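Rillura Hold-All, the everyday packing bag
Mavisard stock code 2737

Right, I'll admit I've rewritten this page more often than any other in the shop. It's a bag. A bag for putting other things in, so they stay clean on the way to wherever they're going, and I've sold enough of them over the years to have far too many opinions about it. If you just want the price, scroll down, I won't be hurt. If you want to know whether it'll do for your jumpers, your market stall or your swimming things, stick with me!
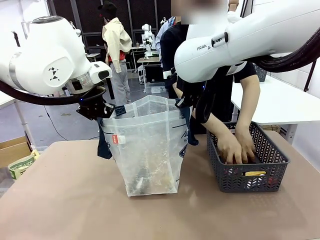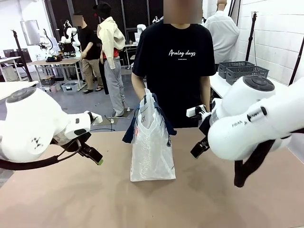

A customer wrote in during April to say that she'd bought a pack for sending knitwear off to a craft fair in Vukcombe, and that the thing she'd liked best was being able to fold the top over twice and still have room for two thick cardigans. She did wish the pack came with ties, and asked whether I'd think about adding them. I have thought about it. The answer is in the bit about closing, further down.

What you get

One pack holds 13 bags, all the same size, folded flat with a paper band round the middle. They're 53 cm tall when opened out, with a gusset down each side so the base spreads when you load it. I pack them myself in the back room and they go out in a plain card envelope that fits most letterboxes (not mine, sadly, which was clearly made for postcards).

What they're good for

Clothes, mostly. I use mine for winter jumpers, for the spare set of bedding, and for the coat I keep meaning to take to the mender's. Stallholders buy them for handing over scarves and shirts on drizzly mornings. One school office has them for lost property, which I thought was clever, and a choir I sell to uses them for robes.

They're less good for anything with corners. Books will go in, but a hardback will poke through sooner or later, and shoes with a heel are asking for trouble. Get the Oosthuizen canvas sack for those. It costs more and it's ugly but you could carry bricks in it.

How I pack one

Fold everything to the width of the base first, on a table or the bed, and make one neat pile. Open the bag right out and push the gussets flat with your hand before anything goes in. It's far easier with a second pair of hands on the rim, though I manage on my own by folding the top few centimetres outwards into a cuff. Heaviest things at the bottom. Press the air out from the bottom upwards, slowly, or you'll just blow the top open again.

Closing it

Two folds and a clothes peg. That's what I do at home. For the post, two folds and a strip of parcel tape along the whole edge. I tried putting ties in the pack and they tangled with the paper band every single time, so I now sell them separately in bundles of 5, and if you ask nicely in the order notes I'll pop a couple in for nothing.

Looking after them

Wipe with a damp cloth and hang them upside down over a tap or a bottle to dry. Don't put them in the washing machine, and please don't iron them (yes, I've been asked). Mine usually last me around two winters before the gussets start to split. Keep them well away from babies and small children, and from cats who like to climb into things.

Ordering

Orders in before noon go out the same afternoon. Returns are fine if the paper band's still on. If you want several packs for a stall or a club, drop me a message first and I'll work out the postage properly, as the website charges you for each envelope and I can nearly always get three packs into one.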